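Seltcombe Community Forum > Food & Kitchen > Breakfast in a small flat, what do you use?

muvgate_mali
Joined: April 2017
Right, so I've moved into the top flat on the Muvgate side and the kitchen is basically a corridor with a sink in it. No hob worth the name, one double socket. I do like a proper breakfast at the weekend though! What are people using? I don't want to spend more than 40 quid if I can help it. Toast and an egg would do me, a toastie would be luxury.
Mali Ellis

bleddyn_o
Welcome Mali! I lived over the chip shop for 13 months with a kettle and a camping stove so I feel your pain. Get one of those combined breakfast things, toastie maker one side and a little griddle the other. Mine did bacon, eggs, drop scones, the lot (not all at once, mind). 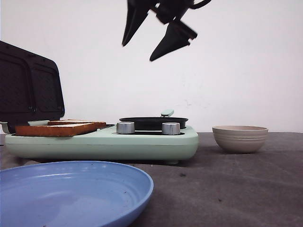
Sandwich press with the lid up, mint green

They're small enough to go in a cupboard when your mum comes round. Let it heat up properly before anything goes in, and don't be mean with the butter.

crumbtray
Got to disagree with Bleddyn, sorry. I've had two of the combined ones and hated both. Too small for a normal slice off a farmhouse loaf, so you end up cutting the crusts off, and then what's the point? A decent frying pan and a single plug-in ring does everything. You can even do toast in the pan.

bleddyn_o
Toast in a pan is fried bread, crumbtray. Lovely, but it's fried bread.

crumbtray
Not if the pan's dry it isn't!! My nan did it that way all her life.

Skenano
Can I put in a word for the bread. You're all arguing about gadgets and then sticking supermarket white in them. Go to Tomaszewski on the hill, get the light rye and ask them to slice it thin. It fits a toastie maker fine and holds together with cheese in it. A 400g loaf does me most of the week, and the end goes in soup.

muvgate_mali
Oh I've walked past there! Do they open early?

Skenano
Early enough. The rye had gone by the time I got there last July when the visitors were in, but you'll be all right this time of year.

bleddyn_o
Seconded on the rye. Cheddar, a bit of leek you've softened first, mustard. Leave it a minute before you bite it or you'll have no roof to your mouth.

crumbtray
Leek in a toastie. I despair. Cheese and onion like a normal person.

muvgate_mali
Ha, I'm with Bleddyn on the leek I'm afraid. Think I'll try a combined one and if I hate it I'll be back for the plug-in ring. Does anyone know if the wipe-clean sort really do wipe clean? My last toastie maker had cheese in the hinge from about three landlords ago.

bleddyn_o
Damp kitchen roll while it's still a bit warm, unplugged obviously. Never a scourer. The hinge I can't help you with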